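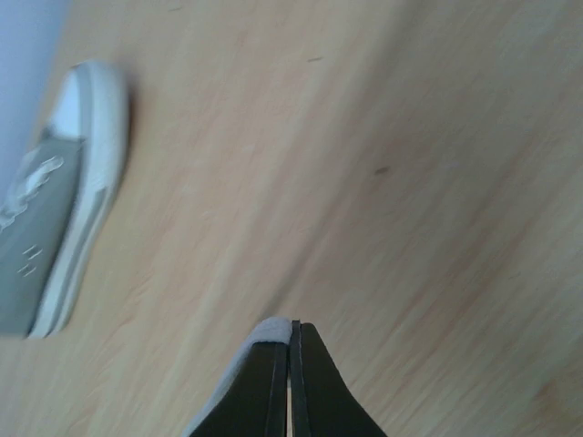
Rigging class news, quick one, more next month

Fall mentoring opens in September. 23 seats, 17 gone already to people on the waiting list, so email Lizeth if you want one of the rest. Same setup as spring. One mentor, weekly calls, homework in between. Bring your own character if you have one, otherwise we give you the Brandero biped.

Changes from last time: the foot week is now two weeks. Everybody ran out of time on the reverse foot and then rushed the knees. Heel roll, ball roll, toe pivot first. Banking comes in week two. Please name your joints before you send a file, Edith Huamán opened one with 82 locators all called locator and she is still talking about it.

Edith is also taking over the facial module. She rigged creatures at Amgate for years and is picky about corner-of-the-mouth shapes, in a good way. Blendshapes first, then joints on top. Her notes are up on the class page, the eyelid part isnt finished yet.

Skinning challenge voting closes at 6 pm on the last day of the month. Test mesh is 2,538 verts, no cleanup needed. One entry each, playblast plus the scene file. If you used a script say wich one.

Spring recordings: sessions one thru four are posted. Five has no sound for the first bit, working on it.

Questions to Lizeth Quintero, not the forum, she doesn't check the forum.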